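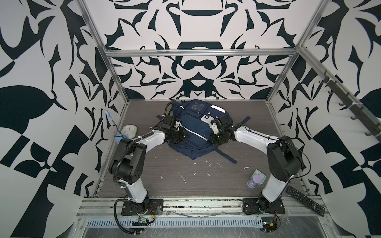

Le sac bleu marine posé à plat, face avant vers le haut.

Sac à dos bleu marine : la galerie

Notre page sur les sacs d'école regroupe les modèles que nous gardons pour la rentrée. Celui-ci porte le numéro 28 dans le carnet. Nous l'avons choisi pour sa couleur unie et pour ses bandes réfléchissantes, utiles les matins de novembre quand le trajet jusqu'à l'arrêt de Hestmont se fait encore de nuit.

Une bande argentée descend en diagonale sur le devant, une autre, blanche, se trouve près du haut à droite. Les sangles sont longues. Pour un enfant de petite taille, il faut les raccourcir avant la première sortie et replier le surplus, sinon il traîne par terre dès que le sac est posé.
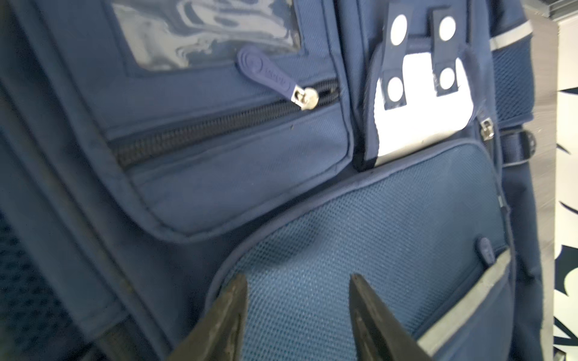

Poche avant, porte-nom transparent et fermeture à glissière noire.

Le porte-nom est une fenêtre en plastique souple, bordée de bleu marine. On y glisse une étiquette en papier fort — le papier ordinaire gondole assez vite. Nous écrivons le nom au feutre permanent, avec un numéro de téléphone au dos.

La tirette est en caoutchouc, de forme allongée, avec un logo rond en relief. Elle est reliée à un curseur en métal argenté. Sur la partie réfléchissante, deux sangles verticales portent chacune deux points blancs.

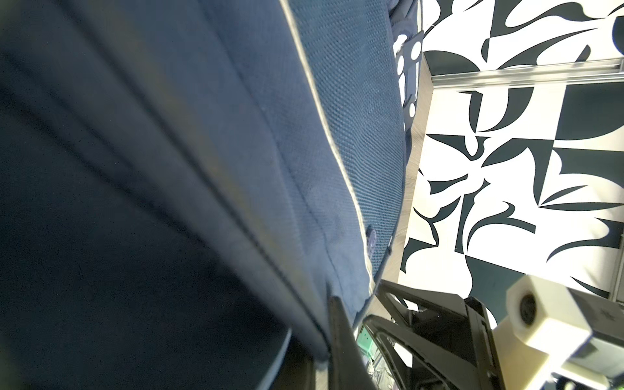
Flulix

Le tissu bleu vu de près, avec son tissage et un fin passepoil crème qui suit la courbe. Un petit bouton rond bleu foncé se trouve juste à côté.

Pour l'entretien, nous nous en tenons à l'éponge humide et au savon de Marseille. Pas de machine : sur un autre modèle du carnet, le numéro 10, les bandes réfléchissantes ont craquelé après deux lavages. Le séchage se fait à l'air libre, poches ouvertes, loin du radiateur. Les miettes partent mieux avec une petite brosse sèche, surtout dans les coins des poches.

Les étiquettes de rechange sont rangées avec les trousses, dans le tiroir du bas. La page suivante de la galerie, Cindudus, sera consacrée aux sacs de sport et mise en ligne en mai.

176 partages · 2 commentaires
© Flulix — Contact — Retour en haut de page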